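Equipment Review: Taltero Magnetic Stirrer Hotplate with Flask Clamps
Brosthorpe Teaching Laboratories, Equipment Review Series
June 7, 2022

Scope of the review

The Taltero is a benchtop magnetic stirrer with a heated round plate, a separate temperature probe, and a pair of clamps for holding a round-bottom flask directly on the plate. The laboratories purchased one unit through the supplier Oddsson for the undergraduate synthesis course. It was compared in daily use with the older Mara stirrers already on the benches. This review covers construction, controls, heating, stirring, and cleaning. It does not cover the optional remote software, which was not purchased.

Construction

The casing is blue and has held its color well. The control panel slopes toward the user and can be read from a standing position without bending. The feet grip a bare bench adequately. On a cloth cover the unit can creep when the power cable is pulled, and staff are advised to tape the cover to the table before setting up.

The power cable is generous in length - too generous for a short bench - and no clip is provided to store the excess. The probe is a thin metal rod. It is easily lost among the loops of the cable, and the laboratories now keep it in its original sleeve between sessions.

Flask clamps

The clamps are the principal reason for choosing this model. Each has a black tab and travels on a metal slider, so that flasks of different widths can be accommodated without a change of parts. Once closed, the clamps kept a short-necked flask upright throughout the trial. The front slider was stiff on delivery and loosened after a week of use. Students with small hands found it easier to adjust from the side of the unit.

A clamped flask should still be supported at the neck when a condenser is fitted. The clamps are intended for the flask alone, and the supplied leaflet says very little on this point.

Controls and displays

Two round knobs set temperature and stirring speed, and each setting has its own red LED readout. The digits are bright and legible across the room. The printed symbols beside the knobs are much smaller, and several students turned the wrong knob in their first session. Larger lettering would be welcome. The Mara units have dial markings only, and for recorded work the numeric display is a clear improvement.

Heating and stirring

With a half-filled flask, the plate reached a setting of 60 in nearly 5 minutes and overshot slightly before settling. Stirring was smooth at 800 rpm. At 1,000 rpm the stir bar lost its hold on two occasions, both with a thick mixture. The plate remains hot for a considerable time after the heating is switched off, and there is no warning light for residual heat. This is the most serious shortcoming noted.

Cleaning

The plate wipes clean with a damp cloth. Residue collects under the sliders and must be removed with a narrow brush.

Recommendation

The unit is recommended for supervised teaching use with round-bottom flasks. A second unit will be ordered in August, subject to budget. For flat-bottomed glassware the Mara remains sufficient and costs less.
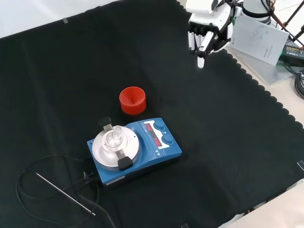
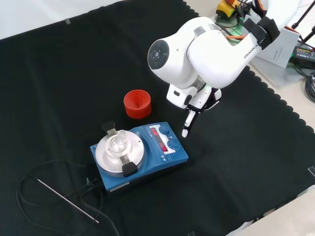 The stirrer on a black bench cloth, with a clear flask held on the plate by the two clamps.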